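Bag Packing Station - Fault FAQ

Why were the two-arm packing trials suspended?
In October, the left gripper at the Tarncombe station failed to release a bag handle on command. The arm continued its motion and the safety stop engaged. No one was injured.

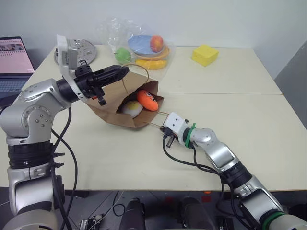 Trials will resume once Gindley has replaced the gripper controller. Paper bags with cord handles remain restricted until then.

May staff reach in to free a handle?
No. Press the stop, wait for both arms to power down - over 12 seconds - and then call the shift lead.

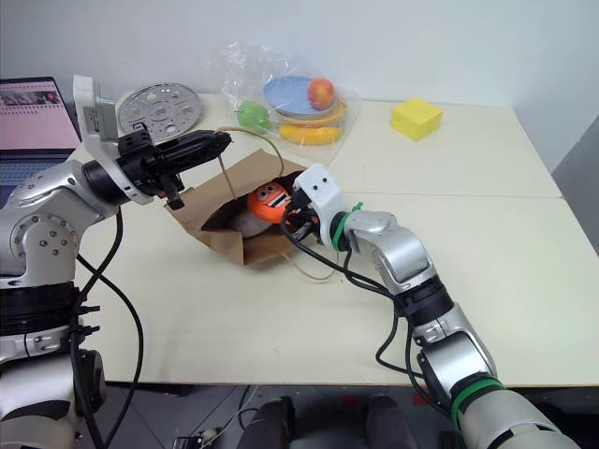

Left gripper beside the upper handle; right gripper at the orange toy.

Comments (2)

Etelka Fülöp: Does the restriction cover the Robles station as well?

Imre Nyitrai: Yes, both stations. We had the same fault at 4 p.m. and lost the rest of the shift.

Contact: Ilona Pap, Equipment Safety | © Trestau | Back to top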